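My morning in court

I have now been to Stulville Magistrates' Court, and I can report that justice is mostly sitting. My notice said nine, sharp. So did everyone else's.

The crime was parking. Specifically, 42 minutes in a loading zone outside the Fakhoury bakery, during which I loaded one loaf. The fine was $306. I elected to have the matter heard, a phrase I enjoyed saying until March arrived and I had to go and be heard.

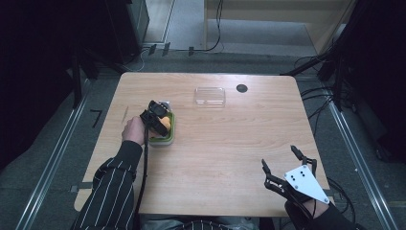 Fourteen matters were listed ahead of mine. A bloke in thongs had driven a ride-on mower to the pub and wanted it noted that he'd indicated. The magistrate noted it, then took his licence for six months.

My mate Shayne Donnelly had coached me on the drive in. Shayne once got a dog registration fine withdrawn and has considered himself a barrister ever since. His advice was to mention the faded sign. The prosecutor had a colour photo of the sign, looking freshly painted, with my car under it.

I pleaded guilty. She knocked it down to $100, plus costs, and the costs were more than I'd saved. Shayne is calling it a win and wants lunch.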